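Beverley Grimshaw

Sorting out the kitchen odds and ends, a thread. I own 27 plastic cups and live alone.

Started with two big gray bins. One for keeping, one for leaving. I was told this system is foolproof by a woman at the Udden swap shop who had clearly never met me.

Progress report:

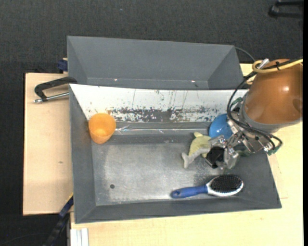
Last changed: 2024-07-30

Still one bin with things in it and one bin with nothing in it. The empty one is for leaving.

The orange cup is up against the back corner, tipped like it's waiting for a refill. I have tried to part with it every July since I moved to Graltevstead. It holds too little for water and too much for an egg.

Also, the white panel along the back of that bin is scuffed to bits. I scrubbed at it with Pryor paste until my wrist gave out - the scratches have tenure.

My sister offered me 300 dollars to let her do the whole kitchen while I'm out. Thinking about it.

Update: she has withdrawn the offer. She saw the drawer with the lids.

Lids tomorrow.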